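Ticket: left arm stops following leader during plug demos
Cell: Travileck bench, two-arm
Status: open, waiting on repeat check
Opened in February

Reported problem

When recording demonstrations by remote control, the left arm follows the leader arm normally for the first part of an episode, then lags and holds position when the forearm is brought over the middle of the table. The right arm is fine. It comes back if the operator moves the leader back towards the left wall. No error is shown in the Warnholm recorder. The only trace is a line in the driver log:

follower_left: target skipped, joint 4 delta over limit

The task is "sort chargers and adapters". The operator picks up a charger or plug adapter, brings it to the middle and places it on a power strip or in the row, using whichever arm is nearer. Loose cables stay on the table during the task.

Expected: left arm follows the leader over the whole table.
Got: left arm stops short, usually with the gripper closed on something.

Entry 1

Checked the obvious things first. Both leaders powered, both followers powered, USB hub not shared with the cameras. Restarted the recorder and the teleop process. Fault came back on the second episode.

Fixed camera view saved with both arms brought in to the centre:

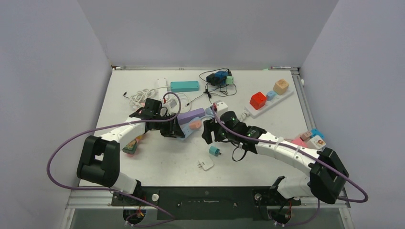
Fixed camera, both grippers over the middle of the table.

Noted the purple cable on the left arm. It goes out wide to the left, over the elbow, and makes a tall loop above the gripper. Asked the operator whether it had been re-routed recently. Answer was yes, after the last gripper swap, and the cable ties at the elbow were not put back in the same places.

Entry 2

Tried moving the left arm by hand with torque off, to see if the cable was pulling. There is some resistance near the end of the reach but it goes there. I don't think that is enough to stop the motor by itself. Redid the ties with a bit more slack at the elbow. Fault still present, perhaps a little later in the episode, but I only tried it a few times and would not rely on that.

Swapped the leaders over in software, so the right leader drives the left arm. Fault stayed with the left follower. Swapped back. This rules out the leader arm and its encoders.

Entry 3

Looked at the recorded data. Out of 3,719 frames in the worst episode, the left follower target and the left follower position separate at joint 4 and never close again until the operator backs off. The leader values are smooth the whole way through, so the operator is not jerking it.

Joint 4 offset in the left config is not the same as in the file from before the gripper swap. The new value is out by 14 degrees. It looks as if calibration was run with the wrist resting against something instead of in the zero pose. With that offset the driver runs into the soft limit early, and the delta filter then drops every target after it. That matches the log line.

Question for whoever did the swap: was the calibration done on the bench or with the arm already mounted? Please add a note here.

Entry 4

Reply from the Brarnska side: done mounted, with things still on the table. They did not clear the bench or use the zero jig. They also asked whether the existing episodes can be kept.

Recalibrated the left arm with torque off and the jig fitted. Joint 4 offset is now back within a degree of the old file. Saved as the default and made the file read-only, so the next calibration has to be saved under a new name.

Ran a short teleop test on fine placement, looking at the wrist view only, as the operators do for the last part of the approach.

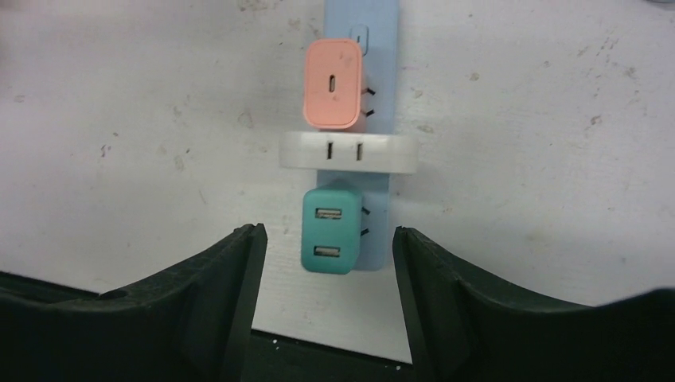 Wrist camera: fingers either side of the teal charger, white adapter and pink charger further up the strip.

Both fingers are visible in the view and the gap between them lines up with the row of chargers. Before changing anything else I compared this with the reference view for the same camera. Close enough, no need to redo the camera mount. The table surface is scuffed and marked, and the operators say they use some of the marks as landmarks when lining up. I would prefer they didn't, as the policy may learn them too, but that is a separate ticket.

Entry 5

Existing episodes. There are 70 in the affected set. My view:

– Episodes where the left arm never gets to the limit can be kept, but the joint 4 values need correcting by the offset before training. The Ševčík conversion script has an option for this. Run it on a copy.
– Episodes where the left arm stops and the operator backs off and tries again should be dropped. The leader and follower disagree for a long stretch and the actions are no use.
– Episodes done almost entirely with the right arm can be kept once the left values have been corrected.

Do not mix corrected and uncorrected episodes in one folder. The recorder does not store the calibration version in the episode header, so there is no way to tell them apart later except by date. I have asked for it to be added.

Entry 6

Second check of the cable routing, with the arms brought round through the reach the operators use most. The left gripper was taken to the upper middle, close to the loose white cable, and the right one in from the other side.
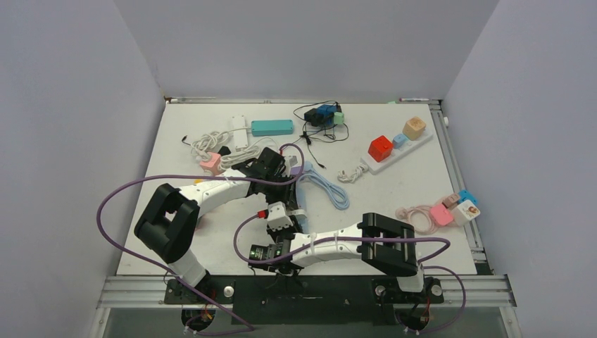
The purple cables need to stay outside the working area as far as possible. If a loop gets between the grippers the operator tends to steer round it without noticing, and that ends up in the demonstrations as an odd detour. Leave enough slack for the elbow to open fully but tie it at the elbow and again at the forearm. Same for the right arm, although there is no fault reported on that one.

Loose cables on the table are part of the task and can stay. They should be off the table for calibration.

Steps to repeat the check

1. Clear the table.
2. Torque off on the left follower, move it by hand through its full reach, feel for pulling.
3. Fit the jig, run calibration, compare joint 4 with the saved file. Stop if it differs by more than 2 degrees.
4. Put the chargers, adapters and strips back.
5. Record one episode with the left arm only, going to the far side of the middle.
6. Search the driver log for "target skipped". There should be no lines.

I have done steps 1 to 4. Step 5 needs an operator who has not been told which arm was at fault, so that they drive it normally.

Still open

– Repeat check, steps 5 and 6
– Correct or drop the old episodes
– Calibration version in the episode header (request sent)
– Recorder should show a warning when targets are skipped. At the moment the operator sees nothing and assumes they are being slow

Leaving at medium priority. Please don't record new left-arm episodes for the training set until step 6 is clean.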